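Student Project Report: Small Cruise Ships and Shore Visits at Iltcombe

Diploma of Tourism, second-year field project
Submitted 10/10/2026

Background

Iltcombe is a small harbour town with one deepwater berth and an anchorage outside the breakwater. Cruise ships began calling there after the old timber wharf was rebuilt. Our group wanted to find out what passengers do once they are ashore, and whether the short stay suits local businesses.

We chose one ship, the Keto, which called in June on its way north. It carried 446 passengers and was berthed from early morning until late afternoon. A second ship, the Duan, was due in the same week but stayed at sea because of the swell, so it is left out of the results.

Method

We stood at the wharf gate and at the Gonar Street bus stop and asked returning passengers to fill in a short form. It covered where they went, how they got there and what they spent money on. We collected 79 completed forms. We also spoke to 16 businesses within walking distance of the berth.

The forms were sorted by hand and entered in a spreadsheet. Where a passenger ticked more than one activity, each one was recorded. Forms with no activity ticked were put aside and are not part of the 79.

Bamboo board and marble-patterned counter
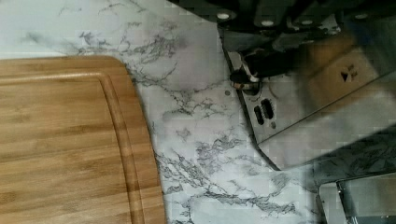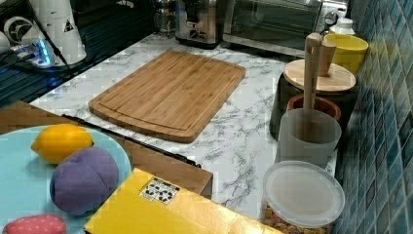

Results

Walking was the most common way of getting into town. The shuttle bus was used mainly by older passengers and by people going up to the lookout. Several wrote that they did not know the shuttle was free until they were already halfway up the hill.

Cafes did well in the morning and were quiet after lunch, when many passengers went back on board to eat. The museum had the opposite pattern. It opens late, and its busiest hour was the last one before sailing. Gift shops gave mixed answers – those on Gonar Street were pleased, while those behind the church noticed no change from a normal trading day.

The most frequent complaint was signage. The map handed out at the gate still shows the old ferry steps as open, and they are fenced off. The second was the lack of seating near the berth.

Limitations

We surveyed one ship on one fine day. Passengers on organised coach tours came back all at once and most did not stop, so they are under-represented. The form was in English only. Spending was self-reported and some people gave a total for a couple or a family, which we could not separate.

Recommendations

The harbour office should reprint the gate map and mark the shuttle as free. The museum could trial an earlier opening on ship days. We would also suggest 2 extra benches on the berth side of the gate.

A later group could repeat the survey with a larger ship at anchor, as tender boats would spread arrivals out over the morning. The blank form and the spreadsheet are in the appendix.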